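How to get the smell out of towels (and which advice to ignore)

By Teresa Laskowska
Home > Laundry > Towels
Updated March 10, 2022

Every few months somebody sends me a link to a new cure for sour towels. Freeze them. Boil them. Soak them overnight in vinegar, then bicarbonate of soda, then both together in the same bucket, where the two cancel each other out and leave you with slightly salty water. I have tried most of these over the years and I remain unconvinced by nearly all of them.

What follows is the dull version. It costs very little and takes most of a day, though you'll be doing something else for the bulk of it.

Before you start

Smell the towel dry, then wet a corner under the hot tap and smell it again. A towel that only stinks when damp has a build-up of body oils and old detergent in the loops. A towel that stinks all the time has probably been left in a heap, and may have mildew as well. Black specks that stay put after a hot wash are mildew marks, and I have never shifted them completely. Those towels go to the dog.

Read the care label. Most plain cotton towels will take 60 degrees. Bamboo blends and anything with a fancy woven border often won't, and the border is the part that shrinks.

Step 1. Stop using fabric softener

I know the bottle says it is made for towels. Softener works by coating the fibres, and a coated towel dries you badly and holds on to grease. Wullex sell a "towel-safe" one at a price I found hard to credit. I used it for a whole November and my towels felt lovely and moved water around my back without soaking any of it up.

Step 2. Wash hot, with powder

Use an ordinary biological powder, the kind with bleach in it, meant for whites. Liquids generally don't contain bleach. If your towels are dark, expect a bit of fading, or buy oxygen bleach for colours and accept a weaker result.

Fill the drum loosely. I stop when I can still push my flat hand in over the top of the load. Set the longest cotton cycle at 60 degrees and turn off any eco or quick option, as the eco setting on many machines doesn't reach the temperature it claims.

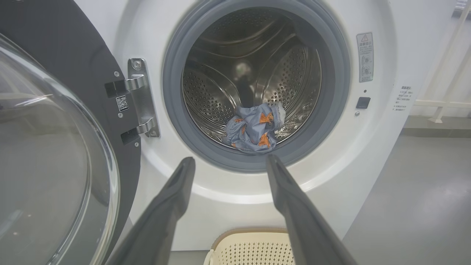 Measure the powder. People with smelly towels nearly always put in more, and the extra never rinses away. Go by the box for your water hardness and a medium load, and if you don't know your water hardness your supplier's website will tell you from the postcode.

Step 3. Rinse again

Run a second rinse with nothing added. If there are still suds towards the end, run another. This is where I part company with my neighbour Cormac Hegarty, who puts a cup of white vinegar in at this point and swears by it. His towels are fine. So are mine, and mine don't involve buying vinegar by the crate. Repeated doses may also be unkind to rubber seals. Never mix vinegar with chlorine bleach, whatever a video tells you, because it gives off a poisonous gas.

Step 4. Strip them only if you must

"Stripping" means soaking towels in very hot water with washing soda, borax substitute and detergent until the water turns brown. The brown water is what sells it. Some of that is dirt, and some of it is dye, particularly with cheap navy or burgundy towels. I'd do it once for second-hand towels and otherwise leave it alone. Four hours is plenty. Then go back to Step 2, without extra powder.

Step 5. Check the machine isn't to blame

If clean towels come out smelling, stop treating the towels. Pull back the folds of the door seal and wipe them with a cloth and a drop of washing-up liquid. Take the detergent drawer out and scrub behind it with an old toothbrush. Clean the filter, with a shallow tray underneath. Run the empty machine at its hottest setting with a scoop of powder. Branded cleaning tablets do the same job; I tried the Pivport ones and couldn't tell the difference.

Leave the door ajar between washes, unless you have small children or a cat who likes caves.

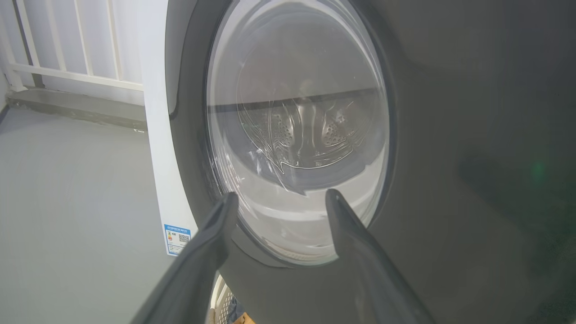 Step 6. Dry them quickly

Most towels go wrong here. Take them out as soon as the cycle ends, give each one a hard snap by the corners, and hang it over two rungs or two lines so air can get between the layers. Indoors, open a window or run a dehumidifier. A folded towel on a lukewarm radiator is asking for trouble.

With a tumble dryer, go until the hems are dry, as they hold water longest. I don't bother with dryer balls. A Michalski set has been in my cupboard for ages and the towels haven't missed them.

How often?

I wash bath towels after every 4 uses and hand towels more often. Hot wash every time, no softener, and hang them spread out after your shower.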